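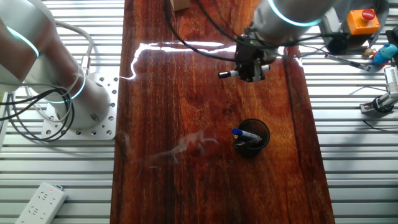 Page last changed: February 27, 2022

Projects > Grolar > Software meetings > Minutes

Filed under: Manipulation software, Minutes

Reading time: 6 min

Grolar software meeting, Prenbridge lab

Present: Rafail Spanos (chair), Yareli Jaramillo (perception), Natalie Dunmore (planning), Vibeke Toft (control)
By phone: Teresa Michalski (Mitsotakis-Vlachou)
Minutes: Natalie Dunmore

Minutes of the previous meeting

Accepted with one correction. The item on gripper timeouts should read "driver timeout", where it said "planner timeout". Vibeke has edited the page.

Terminology

Yareli asked that the word "marker" be dropped from logs, topic names and tickets. It has been used for both the whiteboard markers and the fiducials, and at least one ticket was assigned to the wrong person as a result. Agreed: "pen" for anything that goes in the holder, "tag" for anything used for calibration. Existing topic names stay until the next interface break. New code follows the rule from now on.

Perception: pen detection on the lacquered board

Yareli reported on the pen pose estimator. The evaluation set now has 736 labeled views, fixed cameras and wrist camera together. Position is good enough for grasping in nearly all of them. The long axis is also reliable. The remaining errors are of two kinds.

First, end confusion. The estimator returns the correct axis but swaps cap and tail. This matters for insertion, which is cap-up or cap-down depending on the task file, and the planner has no means of noticing the swap after the grasp. Yareli proposes a second pass on a crop aligned with the axis, using only the two ends. Natalie would prefer that the estimator publish both hypotheses with weights, so that the planner can pick a grasp that leaves both insertions reachable. Not exclusive. Yareli will do the crop first and add the weights to the message at the same time, to avoid breaking the message twice.

Second, glare. The overhead light gives a bright band on the lacquer in the fixed views, and the window gives another in the wrist view. A white barrel next to a white reflection is segmented as one object. Depth does not help much here, as the returns inside the band are mostly invalid. Rafail asked whether a matte board would be acceptable. Teresa said no: the glossy surface is in the task description agreed with Mitsotakis-Vlachou and the results would not be comparable with the earlier ones. The board stays.

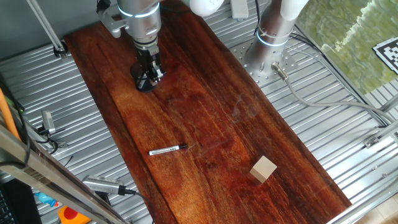
Options discussed for glare: fixed exposure on all cameras, a polarizing filter, or a mask built from an empty-board capture at the start of each session. The filter costs light and has to be turned by hand for each camera position, so it was put aside. The mask works for the fixed cameras only - the reflection moves with the wrist camera. Fixed exposure is to be tried first. Vibeke noted that auto exposure was left on in the launch file by oversight and had been masking other comparisons. All runs with auto exposure on are to be flagged in the run index.

Calibration

The extrinsics drifted between sessions. Yareli compared the tag pose from each fixed camera with the stored values and found a consistent offset in one of them. Cause not established; a bracket could have been knocked. The stored file was still accepted at startup, as the check compares file age only. Agreed that the startup check should compute the tag residual and refuse to start above a limit. The limit is 3 pixels for now. Vibeke asked for an override flag for control work that does not use vision. Accepted, provided that the flag is written into the run record.

Rafail raised the hand-eye calibration of the wrist camera, which is done by a script that only Yareli runs. The script needs a fixed set of joint poses, some of which pass near the second arm. It should go through the planner like everything else. Natalie will port it.

Planning: two arms over one board

Natalie reported. Grolar plans each arm separately and reserves space with swept volumes. In the pen task the reservation is too conservative: the arm carrying the pen blocks most of the board, and the other arm waits at its home pose for nearly the whole cycle. A plan is requested, rejected, and requested again on a 20 ms timer, which fills the log and hides real failures.

Changes made on her branch:
- rejected requests back off and are logged once per cause
- the reservation is cut into time slices, so the volume is released behind the moving arm
- cables are modeled as an inflated sleeve on the distal links

The last point was discussed at length. The sleeve is a crude model. The cables hang in loops whose shape depends on wrist rotation, and a sleeve large enough to be safe removes part of the useful workspace near the far end of the board. Vibeke suggested limiting wrist rotation instead and keeping a smaller sleeve. Natalie objected that the limit would remove some of the insertion poses. Agreed to measure before deciding: Natalie will run the stored start poses offline with both settings and report how many lose all solutions.

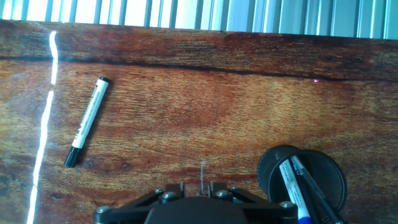 Insertion into the pen holder

The holder is treated as a cylinder with an open top, empty. This is wrong as soon as there is a pen in it. The pens already there lean against the rim, and the free part of the opening is on one side only. The planner aims at the center of the opening and the carried pen touches the leaning one. The controller then reads the contact as the bottom of the holder and opens the gripper early.

Proposed by Natalie: segment the opening from the wrist view, subtract whatever stands in it, and aim for the largest free region. Yareli pointed out that the rim is dark against dark contents and that the segmentation would be weak. A mesh wall also gives poor depth. She would rather estimate the leaning pens with the existing estimator and compute the free region from geometry. The estimator has not been trained on pens that are partly inside something. Rafail asked for labels to be collected for this case before either option is coded. Yareli to collect them.

Separately, the release condition is to be changed. Contact alone is no longer sufficient. The controller must also have reached a minimum depth below the rim height given in the task file. Vibeke has this ready and tested on the bench setup, not yet on the two-arm setup.

Control

Vibeke reported on the Florkitow driver layer. The switch from position to impedance mode produced a small jump at the wrist when the payload was set after the switch. The order is now enforced: payload, then mode, then motion enable. Calling them in another order returns an error. Some scripts in the tools folder will fail until updated.

Stiffness along the approach axis has been lowered to 70 percent of the former value for picking from the board. With the former value, an error in board height of the size seen after the calibration drift was enough to trip the force limit. Lateral stiffness is unchanged. Teresa asked whether the lower value affects the insertion figures. Vibeke said insertion uses its own profile and the pick profile is not loaded at that point.

The gripper driver still reports "object held" from finger width only. For a slim pen the width is close to the closed position and the report is unreliable. Motor current would be a better signal but is not exposed by the current firmware interface. Vibeke will ask the supplier. Until then, the state machine should take a wrist view after lifting and check for the pen between the fingers - Yareli thinks the existing detector can do this without retraining, at reduced resolution.

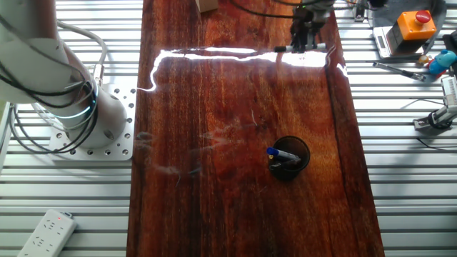 Tooling and logging

The run recorder drops wrist frames when both arms are moving. Disk throughput was suspected, but Vibeke's trace shows that the compression thread is pinned to the same core as the arm driver. To be moved. Runs recorded before the fix can be used for planning statistics but not for anything which needs aligned frames.

Rafail asked for one run record format. At present the planner writes its own file, the controller writes another, and the two clocks are matched by hand. Natalie has a converter that is adequate for her own use. It was agreed that the controller clock is the reference and that the planner stamps its messages on receipt of the controller heartbeat. Natalie's converter is to be moved into the shared tools folder with a short readme.

The replay tool does not load scenes with the small wooden cube, as the cube was added to the task set after the scene schema was frozen. The schema will be extended. Loose objects become a list with type and pose, no fixed names.

Deliverables

Teresa reminded the meeting that the interface description is due to Mitsotakis-Vlachou in April. It covers the message definitions, the startup checks and the failure codes. She does not need the planner internals. Failure codes are the weak part: several causes share one generic code, among them rejected reservation, no inverse kinematics solution and lost pen. Natalie and Vibeke to agree on a table before the next meeting and send it to Teresa for comment.

Actions

YJ - axis-aligned crop and weighted hypotheses in the pen message
YJ - fixed exposure trial, all cameras; flag runs with auto exposure in the index
YJ - labels for pens partly inside the holder
YJ, VT - tag residual check at startup, override flag in the run record
ND - port hand-eye script to the planner
ND - offline comparison, large sleeve against wrist rotation limit
ND - converter and readme into shared tools
ND, VT - failure code table to TM
VT - new release condition on the two-arm setup
VT - query to supplier on motor current
VT - move recorder compression off the driver core
RS - scene schema extension

Carried over, not discussed: naming of the simulation branches; access to the build server for Mitsotakis-Vlachou staff.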